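Resources > Who We Are > About Us

About the Honus Grocers Tax Alliance

We started out as a handful of family grocers in the Kenus Valley who kept getting the same letters from the same state office and kept calling one another to ask what on earth they meant. After a while it made sense to put those phone calls on a proper footing, and so the Alliance was born, with one desk and a filing cabinet borrowed from a member's back room. Today we speak for 400 independent food stores, from corner markets to good-sized supermarkets, and we still answer the phone ourselves.

Our work is state and local tax policy as it touches people who sell food. That covers sales tax, business license fees, bottle deposits, property assessments on store buildings, and the odd proposal that doesn't fit any of those boxes but lands on a grocer's counter all the same. We read the bills (all the way through, even the long ones!), we write up what they would mean in plain words, and we go to the hearings so that our members can stay home and mind their stores.

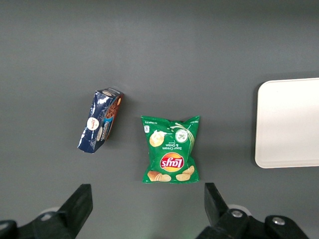

Grocers work on very thin margins, and a fee that looks small on paper can be the difference between hiring another clerk and letting one go. We have found that most lawmakers are glad to hear this from someone who lives it, and a good part of our year goes into helping members tell their own stories. Last December we held our largest members' meeting so far, in Sebastian, and the talk about the proposed county beverage fee went on so long that the coffee had to be made three times over.

We also publish the Drudora Letter, our newsletter on tax changes, which now goes out to 3000 readers. It began as a single photocopied sheet, and a few of our oldest members still ask for it by mail, which we are happy to do. Back issues can be had from the office for the asking. 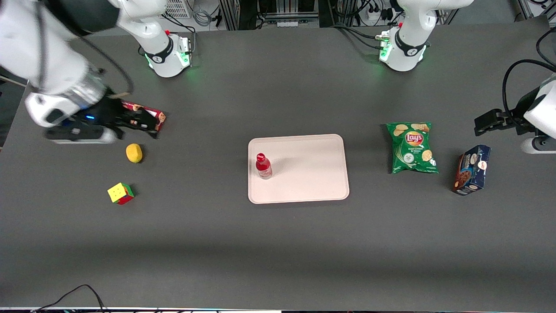

Does my store have to be a certain size to join?

Any independently owned food store may join, whatever its size, and dues are set on a sliding scale so that the smallest shops pay the least. Our newest member has one register and our biggest has 42, and each gets a single vote when we decide which bills to support or oppose.

If you have a notice you can't make sense of, or you've heard that something is coming up at city hall and would like to know more, please do get in touch. You needn't be a member to ask a question, and we're always pleased to hear from a neighbor in the trade.

Recent Items
Reading Your Property Assessment
What the County Beverage Fee Would Mean for Small Stores
How to Speak at a Public Hearing
Bottle Deposits: A Short Guide

Contact the Alliance | Copyright Honus Grocers Tax Alliance | Back to top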